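octavio_a
My dad had a stroke in November and his left hand still won't open. The clinic in Fudmont offers the Plendora glove, 54 sessions. Has anyone here tried it?

reet.g
My husband did. He can hold a cup now. Worth the drive, I'd say. 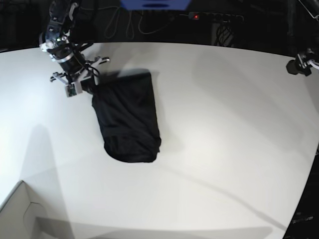
Gripper over a white tabletop

lautaro54
I'd be careful. Mom got the same from plain hand therapy at home — putty and a towel, every day.

reet.g
We did putty for months first. No change.

octavio_a
Thanks both. We see the therapist Wednesday, will ask.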